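20 Dec 2019

Slept badly and got to Zirkside before the heat was on. The floor in there is bare concrete and it holds a grudge from October until spring. I kept my hat on until lunch. Nazar kept his on after lunch too, but I think his is permanent.

Gears again. I had hoped to be past gears by now. The plan for the month, written by me in a confident mood, had us finished with the plate and the little gears by the tenth and on to the gearbox housing, which is still in its carton under the window. I use it as a footstool.

First job was the cloth. The dark gray one had been folded up wet by someone (me) and had dried with creases in it. I smoothed it with my forearm, then with a ruler, then with the flat of the Semow catalog, and got it to the point where it had different creases. Mei-kuen Kwok looked in, said it looked like a bed a dog had been on, and went off to her phone call. Left it as it was. Metal doesn't roll much on it, wrinkled or not, and the bare table was worse. I spent most of an afternoon last month on my knees looking for a gear that had gone under the radiator.
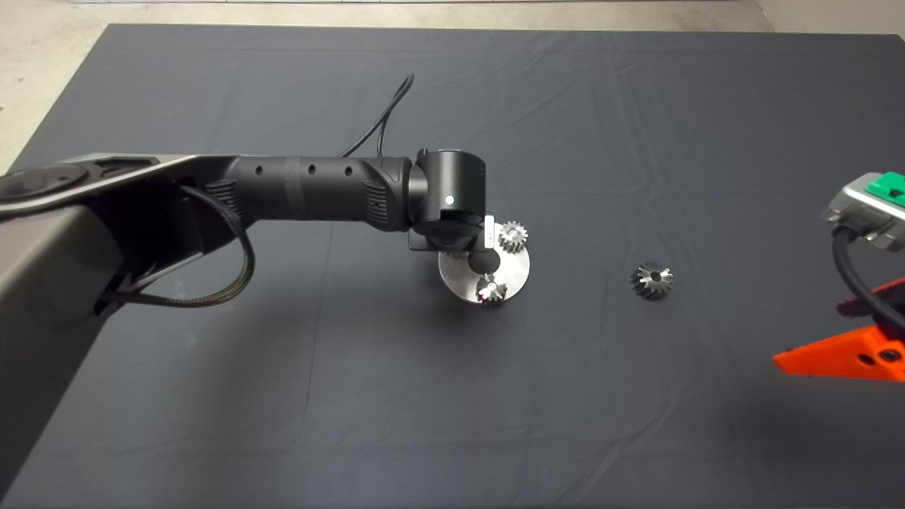
The trouble with small steel gears is that they're lovely to pick up and awful to put down. You think it has seated, you let go, and it's riding on the edge of something with its nose in the air. Then you nudge it, and it slides off with a tick I now hear when I'm brushing my teeth. Nazar says to lower it until it touches and then do nothing for a second. He's right, and I resent it. Doing nothing for a second is a skill I've never had.

The bevel gear is the one I like. The spur gears look like every gear anyone ever drew on a poster about teamwork, but the bevel has those slanted teeth going round the cone, and it looks as though it came out of a better machine than ours. It also has the worst manners of the lot, being shaped so that there's no good place to take hold of it. You grab it low and it climbs, you grab it high and it squirts away.
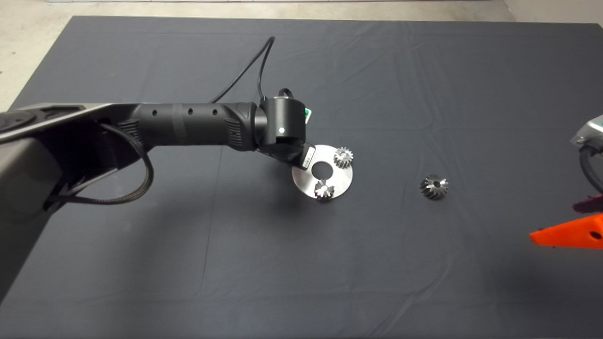 Which one should go on first?

The spur gears, and the bevel last. With the bevel on early there's less room to come in beside it, and a bump to the plate shifts everything you've already done.

I wrote that on an index card and taped it to the shelf, then found the card I'd taped there in October saying the same thing in neater handwriting.

Lunch was soup. Nazar Hordiienko has opinions about soup, and today they ran to 54 minutes by the wall clock, including a digression on dill. I was glad of it, mostly for the warmth. 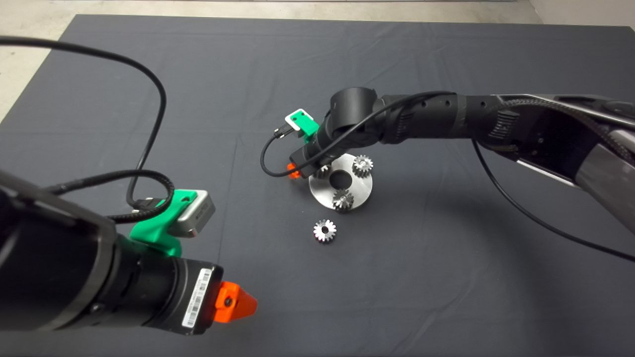 Afternoon went a bit better. I'd moved the lamp over so the plate wasn't glaring at me, and somewhere after two I stopped muttering. The Plondley manual has a whole section on fitting gears to shafts, and I finally read it, all 128 pages if you count the ones in languages I don't have. Its advice is to turn the gear slightly as it goes down and "feel for engagement." I've been feeling for engagement since Thanksgiving. Still, the slight turn helps. A gear that would've sat there crooked and smug before lunch drops down with a small click, and it's ridiculous how pleased I am every time.

I did wipe everything at one point with the good cotton rag, convinced that oil was my problem. Oil wasn't my problem. Now the rag is gray and I have fingerprints on the manual.

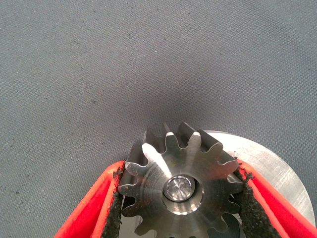
Spur gear up close, with the big disc behind it.

Mei-kuen came back near four with the Fung order, finally. I had asked for spare spur gears, same size. They sent 6, and a bag of washers marked 1000 that I didn't ask for and will own until I die. She wants to send them back. I said the postage would cost more than the washers, and then we both looked at the bag for a while. It's on top of the gearbox carton now, so I've lost my footstool.

Swept up, folded the cloth (dry, this time, and along the seam), put the bevel in its own tin so it doesn't get scratched by its relatives. Walked home the long way for bread. They were out of the rye, so I got the seeded one, and there's no butter. Must call my sister about the train.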